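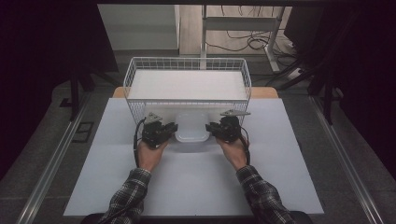

Translucent white container in front of the white wire basket

Home Topics Kitchen Storage Ask Log in

Gredbridge Household Help > Kitchen > Storage

Wire mesh basket for plastic food containers: which way should they sit, and how do I stop them tipping?

Asked in March. Viewed 299 times. 2 answers.

I am moving my plastic food containers out of a deep drawer and into a white wire mesh basket that will live on a pull-out shelf. The containers are the common rounded-rectangle type in translucent white plastic, walls slightly tapered, lid with a rim that sticks out past the walls. Most are the same size. A few are odd ones from other sets.

The shelf is a Flesero pull-out, 16 inches deep, in a base cabinet. The basket fits on it with space left over at the front. The basket rim has rounded corners, so a container pushed hard into a corner rides up on the side instead of sitting on the bottom.

What I have tried so far:

1. Containers flat with lids on, stacked. Uses the height badly and the top one slides off when the shelf is pulled.
2. Containers nested without lids, lids loose on top. The lids work their way down between the stack and the basket wall.
3. Containers on edge like files. Good for finding things. They fall over as soon as one is taken out.

I would like to keep the basket and avoid buying a divider set if possible. I am also not sure if the mesh will mark the plastic over time. The containers are used daily, so whatever arrangement I end up with has to survive being put back by someone in a hurry.

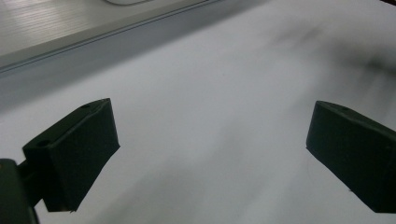 One more constraint. The basket has to lift out. I take it to the table, fill the containers there after cooking, and carry the whole thing back. Anything that fixes the basket to the shelf permanently is out. I also do not want it so full that it has to be unloaded before it can be lifted.

Tags: storage, plastic containers, wire basket, pull-out shelf

2 answers, sorted by votes

Answer 1 - 11 votes - marked as accepted

Your second method is the right one, but the lids need their own zone.

Taper is the thing to work with. Containers with tapered walls nest well when they are from the same set and badly when they are not. Sort by footprint first. Set two of them inside each other and press lightly. If the upper one stops with more than a finger's width of wall showing, they do not belong in the same stack. Odd ones go somewhere else or get recycled.

Layout I would use, front to back:

Front of basket: one nested stack, open side up, set against the front wall of the basket but away from the corners. The rounded corners are dead space for rectangular tubs. Leave them empty, or put small round pots there.

Rear of basket: lids on edge, in a row, rims all facing the same way. Lids with a raised rim lock together slightly when they face the same way. When they alternate they take up roughly twice the space and slide.

Between the two: something stiff. You said no divider set, so use a bread pan or cut a piece of thin board to the inside width of the basket. Two twist ties through the mesh on each side will hold the board upright. Cut it a little short of the rim so it does not catch your hand.

The stack will not tip if it is no taller than the basket wall plus one container. Above that the center of mass is over the rim and a quick stop on the shelf will put it on the floor.

For the lift-out requirement, put a piece of ribbed non-slip liner on the shelf under the basket. It stops the basket from creeping forward when the shelf is pulled and does not prevent lifting. Flikex liner comes on a roll and can be cut with scissors. Any similar liner will do. Trim it to the outline of the basket bottom. If it extends past the basket it will collect crumbs along the edge.

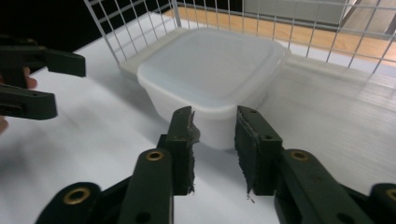

Should the lids be left on or off in storage?

Store the containers with the lids off, and make sure both parts are fully dry first. A sealed container holds any water left in the rim groove, and the smell it picks up is hard to wash out. Keep a lid on only when there is food inside.

On marking: coated wire does not scratch this kind of plastic in normal use. Bare wire ends will. Run a cloth around the inside of the basket. If it snags, find the end and file it, or cover it with a drop of clear nail polish. Soft plastic that goes in warm from the dishwasher can take a faint grid pattern from the wires at the contact points. Let it cool on the counter first.

Comments on this answer

- The board with twist ties works. I used the back of an old clipboard.

- Would a bread pan not rust? Mine did, under the sink. Cabinet was a Ladefoged base unit with a slow leak at the trap, so possibly not a fair test.

- Check the trap first in that case. A dry cabinet will not rust a pan.

Answer 2 - 2 votes

I would not use a basket for this. Get a deep drawer with pegs. Baskets waste the corners.

If you have to use one, put the containers in upside down. No dust.

Comments on this answer

- The poster just moved them out of a deep drawer.

- Upside down is fine for dust but the stack comes apart from the wrong end. You have to lift the whole stack to get the inside one. OK for three or four containers.

Update from the poster

I went with the first answer. Same-size containers nested at the front, lids on edge at the back, a cut board between them. The odd containers are gone except for one square one, which I use for dry rice and keep on a different shelf. The liner under the basket made more difference than the board did.

Two notes for anyone copying this. Measure the inside width of the basket at the bottom, not at the rim - mine is narrower at the bottom and the first board had to be cut again. And clear a white or other light surface to sort on before you start. Crumbs and bits of old lid seal show up on it and can be wiped off before they end up in the basket.
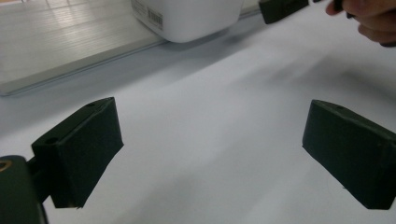

White surface with the ribbed panel past its raised edge

This thread is open to new comments. Log in to reply.

Related

Lids that no longer fit after the dishwasher
Pull-out shelf sticks halfway, rails look straight
How to remove tomato stains from translucent plastic
Wire basket or solid bin for root vegetables
Cutting shelf liner to fit a rounded corner
Best way to label reusable containers for the freezer
Base cabinet smells musty, no visible leak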